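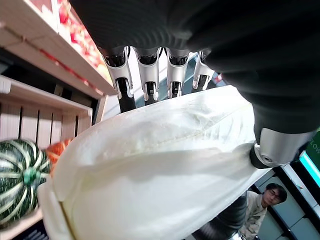
Wima project, monthly meeting
Groltstead, upstairs room, 10.00, March

Present: S. Huenchumán (chair), Herrera, Donasov, two students, the person taking these minutes.
Apologies: the projector.

1. Minutes of the last meeting
Agreed, once the word "solved" had been taken out of item 4.

2. The wrist-view result
Herrera presented the comparison everybody had already seen on the shared drive. Two policies, same hand, same training set of 4,000 demonstrations. One is given the wrist cameras only, the other also gets the overhead view. 200 trials each on the produce task. Wrist only: 70 per cent. Overhead added: 14 points worse.

Donasov asked whether the labels had been swapped. Herrera said she had checked. Donasov asked whether she had checked again. She had.

Discussion of why more information should make things worse. Herrera's view is that the overhead camera mostly sees the back of the hand at the moment of contact, and the policy learns to trust it anyway. The chair observed that he had worked for people like that. It was asked that this not be minuted.

Action: Herrera to rerun with the overhead view blanked out once the fingers are close to the goods. If the gap shuts, we have a paper. If it doesn't, we have a longer paper.

3. Bags
The failures are mainly bags. A plastic bag has no fixed shape, shines under shop lighting, and gives very little back to the fingertips. The current method closes the thumb against the fingers until the joint current rises, and with thin plastic it hardly rises at all. The hand then reports success whatever it has hold of.

Donasov proposed replacing the threshold with slip detection from the finger pads. He has a version of this on his laptop and described it at length. The chair asked whether it ran anywhere other than his laptop. Donasov said that was a deployment question.

Action: Donasov to get it running on the arm computer before the next meeting.

4. Basket sequence 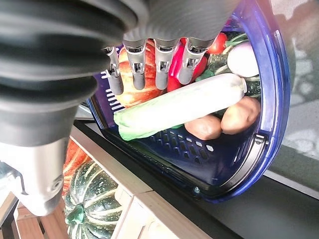 Reaching into a full basket remains a separate problem from reaching on to a shelf, and the students would like it scored separately. At present a trial fails if the hand touches anything but the target. In a mixed basket that rules out nearly every approach a sensible person would use. The first student pointed out that she moves a potato to get at a pepper and does not regard it as a failure.

Agreed that nudging is allowed and squashing is not. Some time was then spent on where one becomes the other. Tomatoes to be dealt with under their own heading, next month.

Action: students to draft a scoring sheet, one side of paper, no appendices.

5. Write-up
The chair wants a draft of the method section circulated. Herrera has written hers. Donasov has written a title. The abstract is not to use "human-like" until somebody can say which human.

6. Any other business
The squash used in trials must be the same squash throughout a block. The spare key to the battery cupboard is still missing.

Next meeting: same room, 10.00. Donasov to bring the adaptor.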